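Kitchen rig notebook – Tuesday, afternoon

Still on the old question, whether the machine can be trusted with the dishes yet. I promised Loukia I'd write this up before going home, so forgive the rambling, I've had too much coffee and not enough lunch.

1. Fingers first. I went over both hands before anything else, the way Nektarios likes it done. The rubbery tips look fine to me and I'm happy with the metal joints. The dark fabric cover does bunch up into ridges toward the thumb, and I'd like Myrto's opinion on whether we should trim the next one a little shorter.
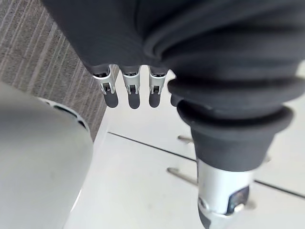
2. Cables. My old worry, and I know everyone is tired of hearing it! We have black cable lying across the carpet right where the arms swing over. Ourania has asked for a proper floor channel and I'm all for it – the good people at Lellholm quoted us 39 dollars a length, and I'd call that cheap next to a snagged wrist. 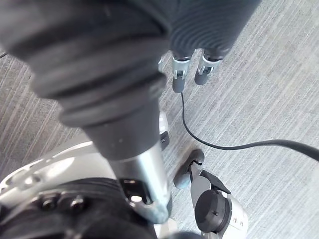

3. The cup. We ran 10 tries at getting the grey cup over to the dishwasher rack, and by my tally 9 ended with it standing in the tines. The miss was a slow, gentle sort of tip, no harm done. I do love watching the left hand close around it, fingers and thumb curled low on the body and the palm tucked in underneath, much as my grandmother would hold her tea.
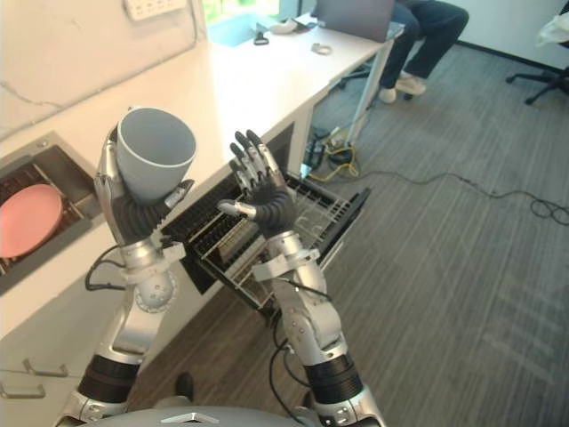

So is it ready for somebody's kitchen? I'd say not this year. My neighbour's teenager would fill the whole rack while we're still fussing over a single cup, and he'd do it with his headphones on. Even so, in June we couldn't get a cup off the counter without a good deal of shouting, and I went home pleased most days this week.

Plates next. Prodromos thinks the hand will want a different approach for anything thin and upright, and I'm inclined to agree with him. Loukia, could you please save me the Athanasiadis notes on rim grasps?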